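November, evening

Water softener, third attempt. The resin was due for replacement and the Hauser unit under the stairs had been regenerating every second night, far more often than the settings call for. Hardness at the kitchen tap was almost 70 ppm before I started. It should be close to zero.
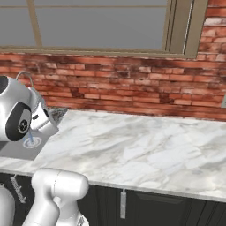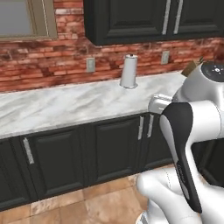
Page last changed: November, 22:40

Started at 8:15 with the bypass closed and the pressure let off through the garden tap. The head unscrews counterclockwise and needs more force than the manual suggests. I used a strap wrench on the collar, kept the riser tube upright with one hand, and stuffed a rag in the top of it so that no beads could go down. I left that out on the first attempt and spent most of a day flushing the lines.

The old resin came out with a wet vacuum in several passes. It was darker than the new material, brown instead of amber, and a fair amount of it crushed to powder between finger and thumb. That fits with chlorine damage. The supply from Grarkberg was switched over two summers ago and the letter that came with the change said the dose would go up. I kept the letter but never did anything about it. A carbon stage ahead of the softener would have been the right response at the time.

Gravel bed at the bottom was sound. Rinsed it in a bucket until it ran clear and put it back through a funnel made from a cut bottle. New resin went in to two thirds of the tank height, which leaves the free space the backwash needs. I had ordered from Josham again. The bag was labeled correctly this time.

The valve head is where the time went. The piston came out scored along one side, and the seal stack had taken a set, so that water was getting past into the drain during service. I could have blamed the resin for the whole problem and been wrong. Meter reading before the strip-down was 619 gallons since the last regeneration, against a setting that should have allowed well over double that. A slow leak to drain would not register on the meter, but it would explain the damp patch by the floor gully and the salt use, up by a bag a month since spring.

Seals were replaced in order, spacer and ring, with silicone grease only. Petroleum grease swells them. I laid each one out on a towel as it came off and took it from the same place going back. The brine injector was partly blocked with something like fine sand, so that got ten minutes in vinegar and a poke with a wooden toothpick. No wire. The screen behind it was clean.

Reassembled by 1:30. Opened the bypass a quarter turn and waited for the tank to fill and the air to come out, then opened it the rest of the way. One weep at the inlet union, cured with fresh tape. Ran a manual backwash for 30 minutes, longer than specified, and the drain water was tea colored for the first part and clear after that. Then a full regeneration, with the brine drawing down at a steady rate for once. The refill stopped on the float where it should.

Test strip at the kitchen tap at 5:00: 2 ppm. Repeated it with a fresh strip and got the same. Upstairs basin still reads higher, which I put down to hard water sitting in the hot tank. I will test that again once it has turned over.

Settings as left: regeneration at 2:00 in the morning, reserve at the lower figure, hardness entered as measured at the street side and not as printed on the bill. The bill has been wrong for as long as I have lived in Sindness.

Still to do: price a carbon housing with a standard size cartridge, clean the salt bridge out of the brine tank properly, replace the drain hose clip. The old clip is holding but it has rusted through on one side - I doubled it with a cable tie for now.

Spent the rest of the evening picking resin beads out of the hall carpet. They roll.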